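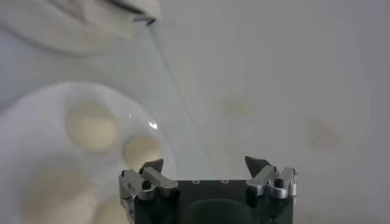
From: Cyril Hollis
To: nurnoslow-list
Date: November 11, 2019
Subject: Re: gripper drops out when it opens fully

Evening all,

Sorry for going quiet on this one, I wanted a proper go at it before I wrote back. Picking up from the message that set me off:

> Has anyone else on a Nasen arm had the gripper lose its place when
> it opens right out? Mine will run all morning, then the fingers
> open, the software still says "closed", and the next move goes
> ahead as if it's holding something. I've swapped the cable and put
> the older Gister build back on. No change. Am I going mad?

You're not going mad, or if you are then I've caught it as well. I've had the same thing three times since March and the last one gave me a real fright. The arm was meant to pick up, lift and carry across. It picked up nothing at all, believed it had, and set off at full carrying speed with the fingers wide open. I had my hand on the table tidying up for the next run (I know, I know). It stopped a good bit short of me, but only because I walloped the stop button with my other elbow. I've now got a sore elbow and a new rule about hands.

So, what I've found. I went back through the logs for 4000 open and close moves, which took two evenings and most of a packet of ginger nuts, and 67 of them have the fault in. Every single one comes after a full open. If I tell the fingers to stop a little short of the end of their travel, I can't make it happen at all, and believe me I've tried. My guess is that the gripper bumps its end stop, the position reading hiccups, and Gister hangs on to the last value it liked, which happens to be the closed one. Then the "am I holding something?" check reads that old value and says yes, lovely, off we go.

That second part bothers me far more than the first. A bad reading I can live with – things wear, plugs work loose. But a stale reading ought to stop the arm dead, and on mine it gets treated as good news.

What I've changed for now:

Open limit set to 72 in the gripper settings, well shy of the stop. You lose a bit of width, so big awkward things are out.

Carry speed down to 30 until the check is sorted. It's painfully slow and I've started doing the crossword while it works.

A little script that compares the time on the gripper reading with the time on the arm reading and halts everything if they drift apart. It's ugly, but anyone who wants it can have it.

I've been trying all this out on the kitchen jobs, with the laptop on the side table so I can keep one eye on the screen and the other on the fingers. Nothing in the pot gets heated while I'm testing, and I'd ask the rest of you to do the same. An arm that thinks it's holding something is bad enough without hot water in the story.
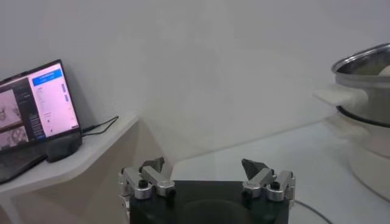
Kwon wrote back to me off list and is happy for me to pass it on: the old value is kept on purpose, to ride over short gaps in the readings, but it was only ever meant to be kept for a moment and there's no limit on it in the current build. Don't rely on the holding check for anything near people until there is one. And please send logs, especially from anyone who sees it without a full open.

So there we are, it's a known thing now, and I'm a good deal happier for it. I'd still like to hear from anybody who has changed their end stops, or who's on a newer gripper than mine. Has anyone had it fail the other way round, with the fingers shut and the software saying open? I haven't, but I've only got the one arm to go by.

Logs to the usual Nurnoslow folder please, with your build in the file name. Mine went up this afternoon, and I'll put the script next to them once I've taken the rude comments out.

Cheers,
Cyril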